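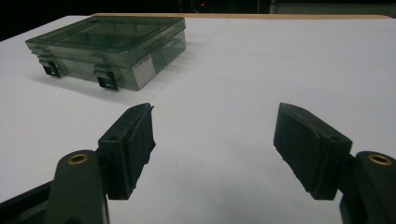 Flindareo 共享工坊 · 自动化小组

主题:手持夹爪采数据,带扣盒子这一项怎么弄

螺丝刀放哪了
八月这轮的桌面任务我接了盒子这一项。盒子是灰色半透明的,正面两个黑色搭扣,扣住盖子。目标是夹爪先把搭扣拨开,再掀盖。手指是我在工坊打印的,夹持面贴了黑色胶皮,臂上埋了铜螺母。目前录了23条,想先听听意见再往下录。

rolico_fan
搭扣打算用指尖拨还是夹住往外翻?这两种动作差很多,混在一起训练出来的东西会犹豫。

螺丝刀放哪了
指尖拨。夹住试过,搭扣太小,手指张开以后看不准。

老周不在线
胶皮边缘毛毛糙糙的,是手剪的吧。建议重贴。指尖那个角要是翘起来,拨搭扣的时候先受力的就是胶皮。

螺丝刀放哪了
手剪的。胶是普通双面胶,还没换。

Embla Sundqvist
我不同意先重贴。胶皮换了,前面录的就和后面的不一致。要么现在全部作废重来,要么这批录完再换。我上次做抽屉任务,中途换过一次垫片,后来两批数据只能分开用。

老周不在线
才23条,作废也就一个下午的事。带着毛病录到2000条再换才叫麻烦。

Embla Sundqvist
这个数量我同意可以作废。我说的是别录到一半换。

半夜焊板子
说个别的。透明盒子放白桌面上,深度相机基本没法用,点云里盒子会缺一大块。你们是纯RGB吗?

螺丝刀放哪了
纯RGB,没有深度。

半夜焊板子
那还好。不过桌子后面那么暗,曝光锁了没有?自动曝光的话,夹爪一抬头,桌面整个过曝,半透明的边就看不见了。

螺丝刀放哪了
没锁。我回去看了几条,确实有忽明忽暗的。

rolico_fan
锁曝光,白平衡也一起锁。另外后面那个小红灯最好遮一下,或者每次都让它在。时有时无的东西模型会记住。

Stellan Hägglund
红灯我觉得不用管。背景完全干净,换张桌子就不能用了。我的做法是背景随便变,只固定曝光和相机位置。

rolico_fan
数据量大可以这么干。几十条的时候背景乱变,成功率很难看。

Stellan Hägglund
我那套是208条,背景换了四个地方,开盖没问题。当然我的盒子没有搭扣,不能直接比。

老周不在线
没有搭扣那就是另一个任务了。

Estard二楼
问一句,盒子底下垫东西了吗?白桌面看着挺光滑,单手往外拨搭扣,我猜盒子会跟着走。

螺丝刀放哪了
没垫。会走,拨右边那个的时候转得厉害,左边好一点。

Estard二楼
剪块防滑垫,比盒底小一圈,从上面看不出来。或者在盒子里放点重物,不过盒子透明,里面放什么都拍得到,重物就得一直放着。

Embla Sundqvist
起始摆放也写进记录表。角度每次转一点,别总是斜着放在左上方,不然学出来只会往左上伸。

半夜焊板子
右边搭扣旁边那个小标签要不要撕?

螺丝刀放哪了
先留着,盒子转了方向以后我自己还能靠它认正面。

半夜焊板子
你能靠它认,模型也能。换个没标签的盒子就不一定了。

Stellan Hägglund
这个我同意撕。或者再找一个同款不带标签的,两个轮着用。Papadopoulos 那边的货架上应该还有,登记一下就能拿。

螺丝刀放哪了
行。前23条作废。胶皮重贴,曝光和白平衡锁死,盒底加防滑垫,再去借一个盒子,标签撕掉。红灯先不管。周二晚上七点以后我在工坊,谁有裁胶皮的好刀麻烦带一把。

老周不在线
我有,周二带过去。双面胶别用了,我顺便带管接触胶。

rolico_fan
红灯我保留意见。录完新的一批把成功率贴上来,两个搭扣分开统计。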